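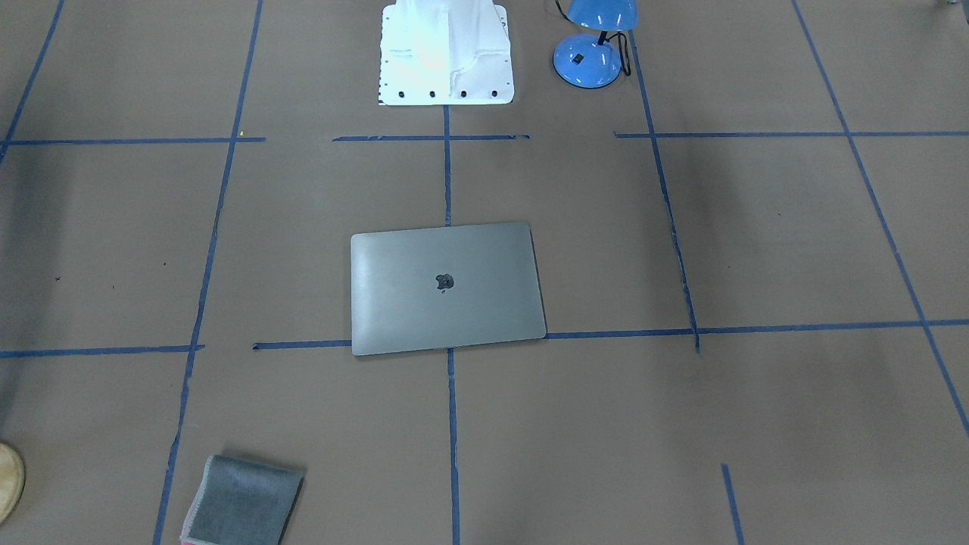 An Afternoon at the Fidito Open House, Prernulville

I have been meaning to get over to Fidito for the better part of two years, and every December their open house has come and gone while I was busy with something else. This time my neighbor Lemlem Ejigu put a note through my door with the hours on it, so I had no excuse, and off we went in her car with a tin of shortbread on the back seat.

Fidito has the old Collov building at the bottom of the hill, 119 Sjöberg Street, and you go in by the side door (the front one sticks). They help people plan small home workspaces, mostly desks in bedrooms and hallways and under the stairs, and over the years the place has grown into a lending room and a couple of workshops as well. Letay Gebretsadik met us in the hall and took our coats, and then we were left to wander, which suited me fine.

The layout room was my favorite by a mile. The work surface is covered in light brown paper and marked off with dark blue masking tape into a rough grid, and you try things out on it before you commit to anything at home. A closed MacBook was lying near the middle, a little crooked, right across the tape, with a blue desk lamp farther back. I fell hard for that lamp! It has a glossy domed shade and a round base to match, with a little black switch on the front, and I have wanted something just like it since my college days. There was a piece of gray fabric folded up in one corner too, and Lemlem and I got into a long talk about whether gray is restful or only dull. She says restful. My whole living room is yellow, so you can guess where I stand.

Ayana Wako gave a short talk at two o'clock on measuring a corner properly. Her advice was to put tape down on your own table and live with it for a week, moving the lamp and the computer from square to square until your elbows stop complaining. I wrote that down on the back of my parking slip.

Upstairs, Bethel Ambaye was running the lending shelves. They have 100 items you can take home for a month, and the deposit is very reasonable. I came away with a bookstand, and Lemlem took a footrest she swears is for her sister.

Coffee was in the back kitchen, strong and plenty of it, and Rasa Lapiņa had baked a honey cake that was gone before three. I got the last corner. The stairs are steep and there is no elevator, so bring sensible shoes. Parking is free behind the building, but the lot fills up early.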